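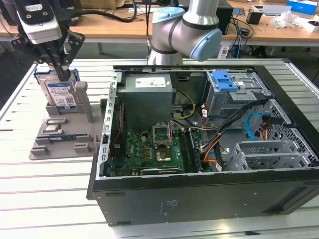

Caderno da oficina - bancada de desmontagem
5 de julho de 2018

Torre do lote Ekley, processo 572. Caixa preta, placa-mãe DELL. Deitei-a de lado na bancada de ripas brancas, como as anteriores.

Estado à chegada: sem danos na chapa, pó acumulado na grelha traseira, um parafuso da tampa moído. Saiu com o alicate. Não liguei à corrente. A ficha do lote diz "não arranca", sem mais nada, e a Athina Stergiou pediu para não perdermos tempo com diagnóstico nas que vêm assim marcadas.

Disco
3,5 polegadas, etiqueta branca com faixa azul em cima. Fica na placa cinzenta moldada, ao alto, com a gaveta azul ainda na borda. Na mesma placa está a plaquinha verde, numa das ranhuras, e a peça metálica pequena no rebaixo da frente. Não misturar com as peças da torre anterior, que já estão no tabuleiro da Brumska.

O disco segue para apagamento e só depois para a balança. Capacidade indicada na ficha: 500 GB. Falta colar a etiqueta interna com o número do processo.

Processador
Retenção do socket levantada. Atenção ao pegar no processador: só pelos lados, e directo para o saco antiestático. Na semana passada perdemos um por ter ficado solto na bancada com uma chave em cima. Os dourados vão para a caixa pequena da Nallier, que paga à parte do resto das placas.

Cablagem
Deixei os cabos da fonte por dentro da caixa, amarelos e pretos, e também os laranja, vermelhos e pretos que vão para o lado das baías. O SATA azul aproveita-se se a patilha estiver inteira - ver antes de guardar, a caixa dos cabos está cheia de patilhas partidas. Não cortar nada rente à fonte. A Wickramasinghe devolveu-nos um saco em Abril por ter fios cortados curtos de mais e descontou no preço.

Gaiola dos discos
Tem trinco azul de plástico. Nas outras torres deste lote o trinco partia quando se puxava a gaiola sem o levantar até ao fim. Levantar primeiro, puxar depois. Se estiver preso, um toque com a chave de fendas chata pela frente costuma chegar.

Ordem que falta seguir nesta torre:
1. Processador e dissipadores.
2. Memórias, se houver. Confirmar os slots com a lanterna.
3. Soltar a fonte e pesar com os cabos todos.
4. Placa-mãe inteira, sem tirar condensadores.
5. Gaiola e restante chapa para o contentor de ferro.

Contas do lote: 23 torres abertas até agora. Peso acumulado de chapa 1.766 kg, mas este valor traz ainda os armários do lote anterior e tem de ser separado antes de ir para a factura. Deixei uma nota na folha da balança.

Material: sacos antiestáticos médios quase no fim. A ponta Phillips n.º 2 está gasta, escorrega nos parafusos da fonte. Pedir duas.

Pendente: perguntar à Athina se as gavetas azuis são para devolver à Ekley ou se vão para o plástico. Até haver resposta, guardar na prateleira de baixo.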